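White Cloths, Lint and the Laundry Shelf: What Works at My House

Posted December 12, 2024
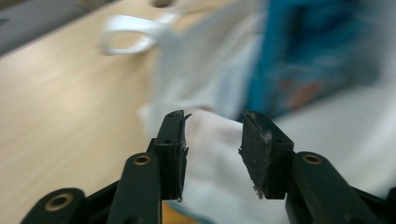
White cotton or not, it wrinkles the minute you look away.

I own too many white cloths. Dish cloths, dust cloths, the big floppy ones I use for drying glasses, a few that used to be pillowcases. Every so often somebody writes to ask how I keep them from turning gray and leaving fuzz on everything, so I'm putting all my notes in one place (and then I can stop digging through old emails!).

Washing

Whites go in alone. I know, I know, you've heard it. But the one pale blue sock really does matter, and so does the "almost white" bath mat. If a cloth has gone a bit pinkish, don't put it in the dryer yet. Soak it overnight in a bucket of cool water with a scoop of oxygen bleach, check it in the morning, and give it another night if it needs one. I rescued most of a set of napkins this way after a red apron got in with them.

Skip the fabric softener. It leaves a coating and the cloth just pushes water around the plate. My friend Jasmina swears by half a cup of white vinegar in the rinse, and I've come around to it for towels, though I never do it in the same load as bleach of any kind. Please don't mix those.

Oh, and don't stuff the machine. Cloths need room to move or the lint has nowhere to go.

Lint

New cotton sheds. Wash it 2 times before it goes anywhere near a wine glass. After that, most of the fuzz I find comes from a dryer filter I forgot to empty, or from washing the good cloths with a terry towel. Terry gets its own load now.

Fuzz loves anything rubbery, too. Jar grippers, the feet on the cutting board, the edge of the squeegee. Wipe them with a damp sponge and then go over them with a piece of masking tape pressed on and pulled off. An old toothbrush gets into the corners. For loose threads at the edge of a cloth, snip, never pull! I lost a whole hem once by pulling.

Wrinkles

I do not iron cleaning cloths. What I do is shake each one hard as it comes out of the washer, tug the corners square and lay it over the rack while it's still damp. Ten seconds a cloth. If I've left a load sitting in a heap (most weeks, let's be real) I run the dryer for 10 minutes with a wet washcloth thrown in and take everything out right away.

The good linen ones I do iron, damp, from the wrong side, usually with the radio on.

Folding and the shelf

Thirds the long way, then in half, then stood up on edge in a shallow bin – same as file folders. I tried rolling them and they came undone every time one of the kids grabbed something from the middle. Clean ones go in at the back and I take from the front, so the same few don't get all the wear.

When a cloth gets thin enough to see daylight through, it moves down to the garage for shoes and bike chains. I cut a notch in one corner so it can't sneak back into the kitchen.

From the comments

Shadi Ghanem: Does the soak work on old yellow stains? I have my grandmother's tablecloth and I'm scared of it.

Me: Sometimes! Try warm water, and test a corner first if there's any embroidery. I'm doing a whole post on old table linens in January.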